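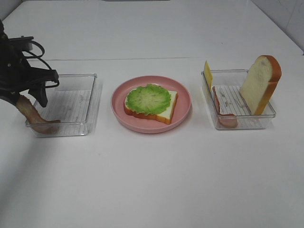
Pink plate between the two clear trays, white table.

16/09/2018

Sourdough crackers, batch 13. Second try with the Jerklow rye and I think we're finally getting somewhere! Keegan came in early and had the starter out before I'd even got my coat off, so we mixed first thing and let it sit while we argued over salt.

Dough was stiffer than last time. I held back some of the water (Burgi's idea, she swears the rye drinks slower than we give it credit for) and it rolled out without tearing, even on the thin setting. The MacPherson roller still squeaks on the return but it's holding its gap now, so whatever Raymonde did to it, thank you Raymonde.

Baked the first sheet on the lower rack and it went dark at the corners while the middle stayed bendy. Same old story. Moved the second sheet up one, dropped the heat a touch and propped the door for the last 2 minutes. Much better! Good snap right across, blisters nice and even, and that toasty smell that makes people wander in from the office pretending they need a stapler.

Flour used: 1450 g for the whole batch, trimmings included. I re-rolled the trimmings and baked them separately, and they came out tough, kind of like a dog biscuit. Not worth the bother. Next time they go back in the starter jar or in the bin.

Salt: Keegan wants it on top, I want it in the dough. We did half and half. Topped ones taste great on the first bite and then you find a pile of salt at the bottom of the bag. Isabelle tried both and voted for in the dough with a tiny bit on top, so of course now we have to do a third version. Fine.

Caraway: still too much. I cut it down in February and somehow it crept back up, I guess because I copied from the old sheet. Crossed that one out in red so I don't do it again.

Storage. The Skasten tins kept batch 12 crisp all week but the paper bags didn't, they were soft by the second morning. Amarachi is asking Clidska for samples of the lined bags. If those work I'd rather use them (tins are a pain to wash and the lids wander off).

Oven thermometer reads low against the dial again. I've been going by the thermometer, Burgi goes by the dial, and that probably explains why her notes never match mine. Need to pick one and write it on the door.

To do:
Try 90 g less flour with the same water, see if it still rolls
Mixed salt version for Isabelle
Ask Raymonde about the squeak
Feed the starter before leaving (Keegan!!)
New caraway, the jar smells of dust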